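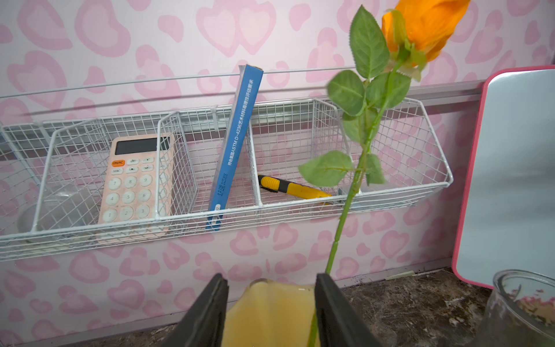
Speaker notes, Onmont student robotics evening
Talk: Teaching an arm to tidy a counter
Speaker: Leidy Cáceres
Length: 20 minutes, questions after

Slide 1. Title
Say hello, say name, say I coach the student club in Jedanbridge. Thank Aranda school for the hall. Ask people at the back if they can hear.

Slide 2. What the club does
We meet after school in one room. We have one arm and one workstation, so students take turns. Each team picks a household job and has a term to get the arm to do it. This year's team picked putting things away. They chose the job themselves. I wanted them to stack cups again and they voted me down.

Slide 3. The counter
Leave this slide up for a while. Point out the wire basket on the wall and the dividers. The students went for wire because you can see what is in it. Wire also gave us most of our trouble later, so mention it now and come back to it on slide 6.
Objects are ordinary things: a calculator, a paperback, a utility knife, an artificial rose. Say that the knife rule is blade in, always, and an adult puts it out. Parents ask about this every time.

Slide 4. How a turn works
One student drives the arm by hand control. One student resets the counter. One student writes the log. They swap after 9 tries. We started with longer turns and the drivers got tired and sloppy.
A try is one object, picked up and put in the basket. If it drops, it goes in the log as a drop. No second grabs.
By the end of the term they had 80 tries they were willing to keep. Pause here. Say that they threw out a lot more than they kept, and that going through the bad ones was where most of the learning happened.

Slide 5. The rose
This gets a laugh, let it.
The rose has a long thin stem with leaves up the top half. The two fingers take it low on the stem, below the leaves. First plan was to grip near the bloom. The leaves got in the way and the flower turned in the grip. A ninth grader moved the grip down and we left it there.
The stem can pass in front of the basket and cover part of it from the wrist camera. Explain that the driver has to work with that view. Students who played with the arm in close found this hard at first.

Slide 6. What went wrong
Thin wire. The depth readings had holes in them wherever the mesh was. We stopped using depth for the basket and taught the position of the rail.
The book. It leans, and it ends up at a different angle each time. They logged the angle by eye, as left, right or flat.
The wallpaper. Hearts all over the wall. One of the early models did badly when we tried a plain wall. Do not go deep on this unless asked.

Slide 7. Mirkau meet
We took the arm to the Mirkau meet in July. New table, new light, 3 practice runs allowed. The team placed mid-table. Say what they did well: the log was complete and the judges read it.

Slide 8. If you want to start a club
Start with one job. Keep a paper log. Let students pick the objects. Budget sheet is on the handout, do not read it out.

Slide 9. Questions
Likely ones: cost, age, how much coding. Answer on coding: two of the team had written some before, the rest had not.
If time is short, skip slide 8 and point to the handout.
Bring the spare adapter.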